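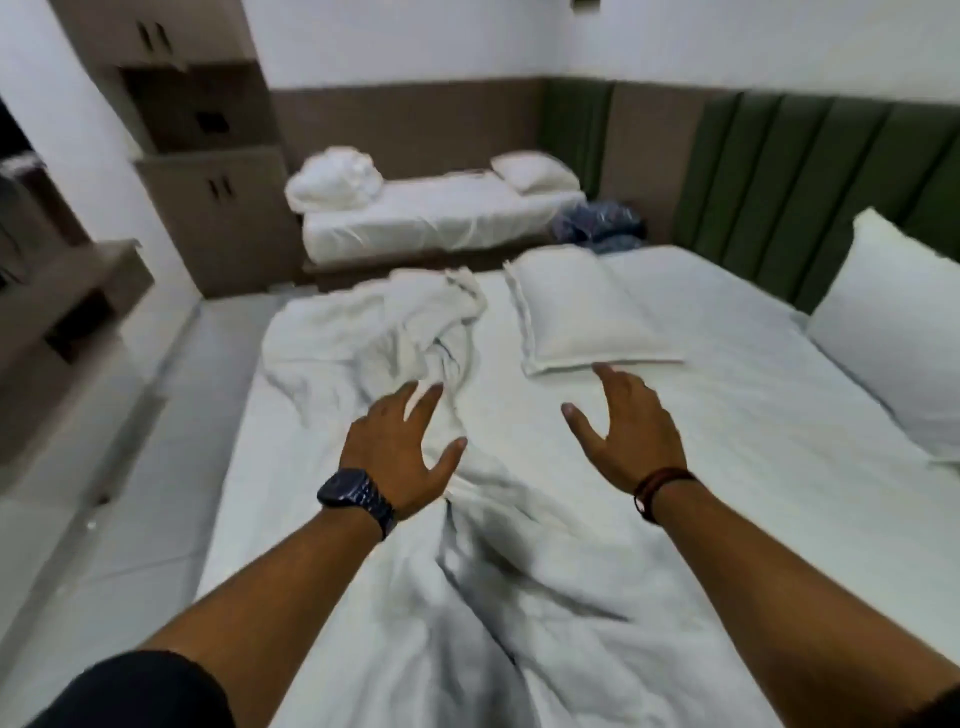
A guest room with a double and a single bed at the Ukine guesthouse during bed making.

The Ukine guesthouse has changed the way its rooms are reset between stays. Under the new routine, in use since December, all beds in a room are dealt with before any other work starts, and towels are handled on the bed instead of in the linen store.

The house has 19 rooms, seven of them fitted with a second, single bed. These took longest under the old routine, according to housekeeping lead Li-hua Ho, as staff went back and forth between the two beds with each layer of linen.

"Now the large bed is finished first, from the sheet up," Ho said. "Blanket off the mattress, sheet pulled tight, pillows against the headboard. Then the same on the single."

The fitted sheet is checked at all four corners before anything is put back. Blankets are shaken out once, laid with the long side parallel to the headboard and smoothed from the center to the edges. Pillows go on last, with the open end of the case facing away from the door.

Bath towels are spread flat on the made bed, checked for stains and pulled threads, and then folded or rolled from the long edge. A towel that fails the check goes into a separate bag and is replaced from the cart – it does not go back on the shelf.

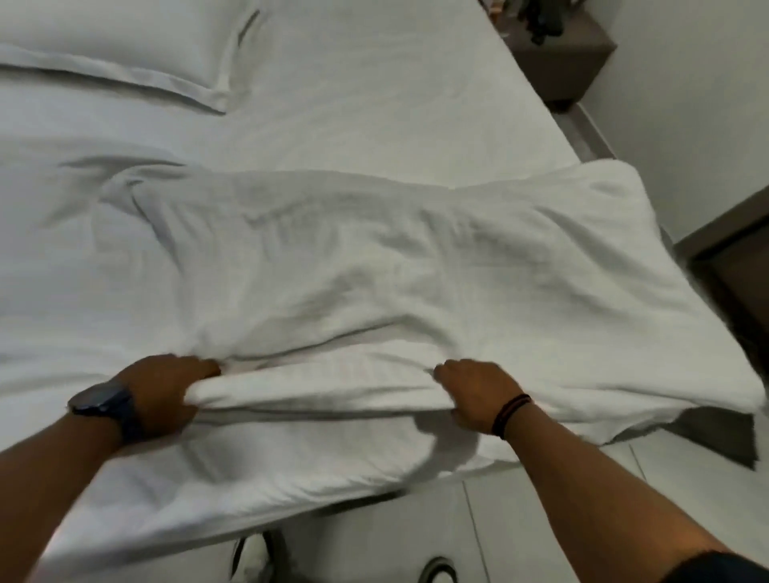 A white terry towel is gathered along its front edge on the bed.

White was kept for sheets, blankets and towels. The guesthouse sends its washing to the Sikitz laundry on Wednesday, and a single color means that loads do not have to be sorted. Total stock is some 1000 pieces, including spare pillowcases.

A full reset of a two-bed room is now planned at 32 minutes, bathroom included. The time is entered on the room sheet by whoever does the work. Ho said the figure would be reviewed after the winter season – rooms on the upper floor may be given a longer slot, as the cart has to be left on the landing.

The sister house, Nustine, will keep its present routine until new linen carts arrive.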